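Foro › Robótica y aprendizaje › Imitación y teleoperación

Resultado con dos brazos: clasificar pilas con demostraciones "sucias" (y gana a las limpias)

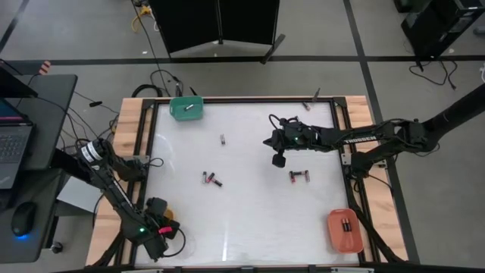
Cosero
¿Pero las demostraciones sucias no te meten ruido en la política? Siempre he leído que hay que filtrar los titubeos antes de entrenar.

Piltham
Eso pensaba yo hasta noviembre, y por eso abro el hilo, ¡porque me tiene entusiasmado! Resumo para los que lleguen ahora. La tarea es recoger pilas sueltas de la mesa y repartirlas entre la cesta verde y la naranja. Grabamos 823 demostraciones por teleoperación y entrenamos dos políticas con la misma arquitectura. La primera solo ve demostraciones recortadas, sin agarres fallidos ni correcciones. La segunda lo ve todo: el dedo que empuja la pila, el segundo intento, el operador que se lo piensa.
En la prueba, 40 episodios por política con las pilas echadas al azar, la segunda termina muchas más veces. Y lo bonito es verla recuperarse. Se le escapa una pila, abre la pinza, vuelve a subir y entra con otro ángulo.

na_
Enhorabuena, tiene muy buena pinta. ¿Cuántas semillas?

Piltham
3 por política. Ya sé, ya sé, son pocas.

na_
Pocas, sí. Con 40 episodios y 3 semillas yo no pondría "gana" en el título. Pondría "parece que gana".

Brirurside
Yo estoy con Piltham. Nos pasó algo parecido con tornillos: al quitar los fallos del conjunto, el brazo se quedaba clavado en cuanto la pieza rodaba un poco, no había visto nunca ese estado. Es el problema de siempre de la clonación de comportamiento, se sale de la distribución y no sabe volver.

Cosero
De acuerdo con el mecanismo, pero hay otra explicación más aburrida. Si recortas las demostraciones, la política limpia ve menos fotogramas en total. ¿Igualaste la cantidad de datos o solo el número de episodios?

Piltham
Buena pregunta, y me duele un poco :) Igualé los pasos de entrenamiento, no los fotogramas. El recorte se lleva un 38 % de los fotogramas.

Cosero
Pues ahí tienes el agujero. Un 38 % es mucho. Submuestrea las sucias hasta el mismo total y repite.

Brirurside
Hombre, "agujero"... Si el recorte te cuesta datos, eso también es un argumento para no recortar. En la práctica te da igual por qué funciona mejor.

Cosero
A mí no me da igual. Si es cuestión de cantidad, grabo más demostraciones limpias y listo. Si es por las recuperaciones, le pido al operador que falle a propósito. Son dos protocolos distintos.

na_
+1 a Cosero. Y otra cosa: ¿las pilas cilíndricas ruedan cuando las toca la pinza? Con cubos igual no ves ninguna diferencia.

Piltham
Ruedan, vaya si ruedan, y cuando quedan varias juntas es peor, porque al ir a por una mueves la de al lado. Ahí es donde más se separan las dos curvas. Con cubos no he probado, me lo apunto.
Lanzo el sábado la versión submuestreada, con más semillas. Si la ventaja desaparece, cambio el título y lo cuento igual, que también sería un resultado interesante.

Brirurside
¿Vas a mirar por separado los episodios en los que trabajan los dos brazos a la vez? En los nuestros el segundo brazo esperaba demasiado.

Piltham
Sí, los tengo etiquetados. A ojo, la política sucia espera menos, pero eso no lo he medido, así que no me lo citéis todavía.

na_
Citado queda.

Cosero
Sube también los vídeos de los fallos, por favor. Me interesan más que los aciertos.

Piltham
Hecho, los pongo en el mismo hilo cuando acabe la tanda.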